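Kivuten Picket and Rally Kit

Item no. 54-K
Made by Porkesel
Ships in 2 boxes

The Kivuten is a complete outdoor kit for union branches that are planning a strike, a rally or a long day of leafleting. It was put together with hospital and care staff in mind, who often have to set up early, near a busy entrance, and clear away quickly between shifts. Everything packs into two bags with shoulder straps. One person can carry both over a short distance.

What is in the kit

1 pop-up canopy with peg bag and guy ropes
1 folding table
12 placard poles with screw-on heads
12 blank placard boards, white both sides
13 armbands for stewards and the picket supervisor
2 carry bags
1 sign-in clipboard with rain cover

Placard boards

The boards take poster paint, marker pen and stick-on vinyl. Poster paint washes off with warm water, so a board can be used again for the next action. Marker pen does not come off. If your branch wants printed boards, send us the artwork when you order and we will quote separately. Boards with the wording already agreed by your branch are the quickest to turn around – changes after proof add to the delivery time.

Canopy

The canopy opens without tools. Two people should put it up, and it must be pegged or weighted at all four corners even on a calm day. Weights are sold separately under the name Vindum. Do not use the canopy in strong wind. Check with the site owner or local authority before placing it on a sidewalk or hospital approach road, and keep ambulance routes and fire exits clear at all times.

Armbands

The armbands close with hook-and-loop tape and fit over a winter coat. Twelve are marked STEWARD and one is marked SUPERVISOR. Wash cool and dry flat.

What customers say

"We used ours for four days outside the main gate and it has been lent to two other branches since. The table is the part people ask about." – Lurdes Cunha, branch secretary

"Poles are good. One of the bag zippers was stiff and Porkesel sent a new bag." – Luuk Timmermans

"Wish it had more boards. We bought a second set." – Afaf Khalaf

Ordering

Branches can order on account. New customers need a letter or email from a branch officer. Orders for a date already announced should be marked URGENT on the form, with the first day of action written next to it. Hélder Guerreiro handles account orders and Simão Falcão handles artwork and spare parts.

Spare poles, pole heads and bags are kept in stock. The older Patrício kit is no longer made, but its poles fit the Kivuten heads and we will go on selling parts for it until the end of May.

Returns

Unused kits can be sent back within 54 days. Boards that have been painted or printed cannot be returned. Please keep the boxes until you have checked the contents against the list.

Page last updated 17 March 2022
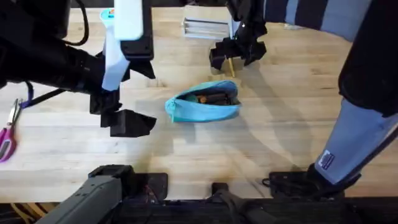 Missing parts should be reported to Simão Falcão, quoting the item number and the name of your branch. Replacements are sent free of charge with the next day's post.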